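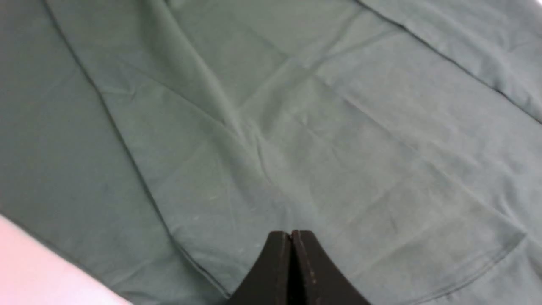 Green cloth laid out flat, with a stitched seam running down the left.

The Second Life of Household Cloth

The Adov Textile Library keeps more than 69 lengths of fabric and finished garments available for loan to schools, theater groups and families. Each item that comes back is laid flat, inspected, smoothed and folded before it returns to the shelf. The work takes place in the Sundaram Room, on the ground floor, and it is open to members who wish to learn the method.

Jacqueline Leblanc has directed the folding program since August 2019. Under her guidance, the library set aside its earlier practice of hanging everything on rails, which had pulled heavier pieces out of shape at the shoulders and along the hems.

"Seams decide the fold," Leblanc said. "Find the longest one first and work outward from it. If you begin at a corner, the layers drift and you will be starting over by the third turn."

Dark greens, navies and blacks receive particular attention. Creases in these colors catch the light and show as paler lines, and a fold left in one place for a season can become permanent. Staff members therefore refold dark items along new lines every 40 days – a schedule adopted from the Erkach costume store, where Ciarán Tierney served as wardrobe keeper.

Tierney now teaches the library's introductory session. Participants learn to smooth cloth with the flat of the hand, moving from the seam toward the open edge, and to check where one layer lies over another before making the first fold. Ironing is reserved for pieces going directly out on loan.

Sessions last 2 hours and are limited to small groups. Members may bring up to 3 items from home, including curtains, table linens and work clothes. Storage boxes by Fliliretti are sold at the front desk, with proceeds supporting repairs to the collection.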